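Bracelets, watches and the great nickel rash debate
Forum > Everyday Stuff > Jewellery & Watches
Page 1 of 1

pewterspoon
My wrist has come up in a neat pink stripe again, exactly the width of a watch strap. This is the third summer running. The watch is an Allura, bought in a sale for £29, so I wasn't expecting heirloom quality, but I had hoped to keep the skin. The stretchy sort of band also eats arm hair, which at least gives me something else to think about. What do people with fussy wrists wear?

gatepost_54
Nickel. It's always nickel. Dab of clear nail varnish on the back of the case and anywhere else metal touches you, two coats, redo it every month. My mother did this to every pair of earrings she owned and half the cutlery.

marrowfat
Nail varnish flakes off in a week if you so much as look at a washing-up bowl. Go leather. I haven't worn metal next to my skin in years and I am a picture of health from the elbow down.

pewterspoon
I've got leather, in the form of bracelets I bought in a fit of holiday optimism. The clasp is still metal though, isn't it? So I'd be swapping a stripe for a dot.

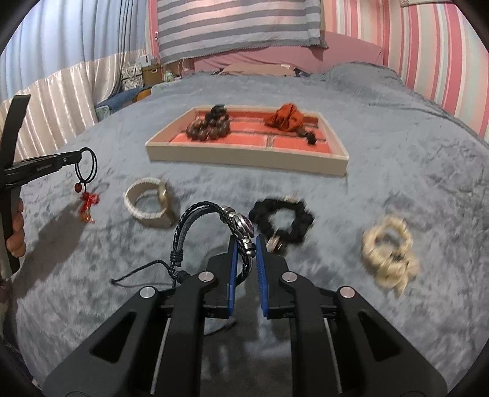
And then there's the smell. I wore a leather one through a week of hot weather in September and by the end it had gone a bit saddle. Is there a way of cleaning braided leather that doesn't turn it to cardboard? The bloke on the Ruller counter said saddle soap, but he also said the Allura was "practically surgical".

marrowfat
Saddle soap is right. Barely damp cloth, tiny bit of soap, get in between the strands with an old toothbrush, then leave it somewhere airy. Not on the radiator. I did one on the radiator and could have soled a shoe with it.

KettleDescaler
Can I just say that it might not be nickel at all. I was sure mine was, bought a titanium Kahraman at a price I have never disclosed at home, and came up in the same rash within a fortnight. Soap trapped under the strap. The pharmacist told me to take my watch off when I wash my hands. That was the whole cure.

gatepost_54
A rash in the shape of a watch is nickel.

KettleDescaler
A rash in the shape of a watch is a rash where a watch was. Mine was titanium, as I may have mentioned.

gatepost_54
You can buy a test kit. Two little bottles, rub it on with a cotton bud, goes pink if there's nickel. Zodstead Market had them on the button stall for 3 quid. Then we needn't argue.

marrowfat
He has 1,144 posts on here and I'd say most of them are arguing.

pewterspoon
Right. Kit bought, and I've been round the house like a customs officer. Watch back: pink. Bracelet clasp: nothing. Front door key: very pink. My good earrings: pink, and I wish I hadn't asked.

gatepost_54
Thank you.

KettleDescaler
You should still take it off to wash your hands.

pewterspoon
I've stopped wearing it for now and the stripe is fading. Can't say which of you that proves right, as I also changed the soap.

gatepost_54
Oh for heaven's sake.

marrowfat
What did you do about the earrings?

pewterspoon
Nail varnish. Two coats.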